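What I learned from a year of keeping my own household accounts

28 Mar 2021

I started writing down everything I spent in November of the year before last, after a car repair I hadn't planned for. The bill was $3,000 and I had to put most of it on a credit card. I wasn't broke. I just had no idea where the money went between one pay and the next, and when I sat down to work it out I couldn't.

The first thing I tried was an app called Nuvia. It linked to my bank account and sorted purchases by itself, and it was fine for groceries and petrol. It was hopeless with anything bought at the hardware shop, which it kept filing under entertainment. I corrected it for a few weeks, then stopped correcting it, then stopped opening it.

After that I went to a paper ledger, the hardback kind with red columns. I write in it at the kitchen table on Sunday evenings with the week's receipts in front of me. My brother-in-law, Ozan Gökçe, thinks this is mad and has told me so more than once. He has a spreadsheet. I've seen his spreadsheet and he is welcome to it.

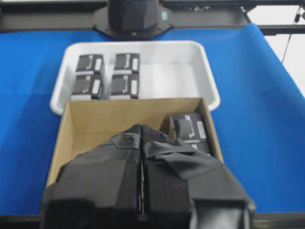 Receipts were the hard part at first. They went in coat pockets, the glovebox, the bottom of the shopping bag, and by Sunday half of them had faded or been through the wash. I bought a concertina file and didn't use it, as it lived in a drawer and I never had the drawer open when I came in the door. What worked was an open box on the hall shelf, plain tan cardboard and quite shallow, the same sort as the one in the photo. I drop things in when I put my keys down. On Sunday I tip it out, enter the lot, and put the keepers in an envelope with the month on the front.

The categories took longer. I began with 17 of them, and that was far too many. I'd stand there wondering whether lightbulbs were "house" or "utilities" and whether a birthday lunch was "food" or "gifts". By the end of the first winter I had cut it back to these:

House and bills
Food
Car
Health
Everything else

"Everything else" is bigger than it should be and I've decided to live with that. If one thing in it gets large, I write a note in the margin. Last winter the note was "firewood", and the winter before it was "vet".

The other change was putting money aside for the yearly bills. Rego, insurance, council rates and the dentist all come around every year, and I had been treating each one as a surprise. I added them up, divided by the number of pays in a year, and it came to $230 a fortnight. That goes to a separate account on payday. The first few months were tight. When the insurance renewal came, I paid it from that account and didn't have to shift anything else.

Doğukan Uçar at work asked me whether I spend less now. A bit less, mostly on food. I was paying for 2 streaming services I never watched and a magazine I had forgotten about, and those are gone. I still buy coffee on the way in. I looked at the yearly total for coffee, thought about it over a weekend, and kept buying it.

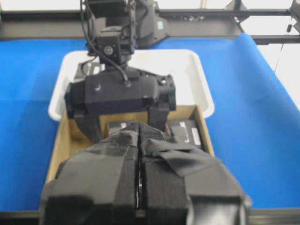
Posted by Alper Karakaya
Writer and editor of this blog

A few people have emailed to ask how I handle cash. Badly, for a long time. I now take out the same amount each payday and enter it as a single line under "Everything else". I don't track what happens to it. If it runs out before the next pay, I wait. Yiğit Özkan wrote in to say he keeps his cash in labelled envelopes and has done for years. I tried that and kept borrowing from one envelope to pay another, so it wasn't telling me much.

The joint expenses are separate again. My partner and I each put the same amount into a shared account, and the rent, power and groceries come out of it. She doesn't keep a ledger and I don't ask her to. Once a month I read her the grocery total and we decide whether to do anything. Usually we don't.

If you're thinking of starting, start in whatever week you happen to be in. I waited for the first of the month and then missed it twice. Leave the old statements alone too. I spent a whole weekend trying to rebuild the previous six months from bank records and have never looked at those pages since.

The ledger is nearly full. The newsagent in Ovulbridge where I bought it has stopped stocking that size, so I'll try the stationer across the road next week, and if they don't have one I'll rule up the columns myself.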